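Teleop vs hand guiding for RAM install – which one?
Feton forum > Teaching & Demos

mokrunner
ok so quick question, been at this all week. Task is seating memory in an old workstation board. Did 24 demos by hand guiding the arm, policy gets over the slot fine then just sort of mashes. Started over with the leader arm from Wusteo, view is better but I can't feel anything. What are people using for the press?

slotted_pete
hand guiding, always. You feel the click. With remote you're guessing.

mokrunner
yeah but when I hand guide my arm is in the wrist cam half the time. Current start pose, DIMM slots empty, socket open:

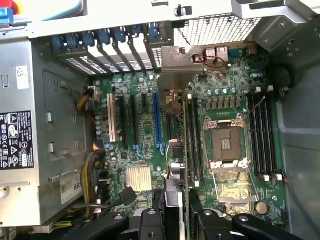 tarnfield
Pete's wrong on this one imo. Your hand force goes into the arm, not thru the fingers, so the force log is junk unless you've got a sensor past the spot you grab. Remote demos at least record what the robot did on its own.

slotted_pete
never had that problem. 2 years of doing it this way

tarnfield
on what part tho? Big connectors are forgiving. RAM isnt.

mokrunner
no sensor past the wrist, so that might be it. Grabbing right above the fingers too

Skarkesano_fan
split it. Remote for the approach, then script the press – straight down, stop on force. We had 1849 demos of the whole thing end to end and the press was still the bad part. Also vary your start pose, dont begin every one from the same place

slotted_pete
scripting the press is cheating lol

Skarkesano_fan
its a memory slot not the olympics

mokrunner
gonna try the split tonight. Anyone know if Mok lets you tag where the demo ends and the script starts? docs say nothign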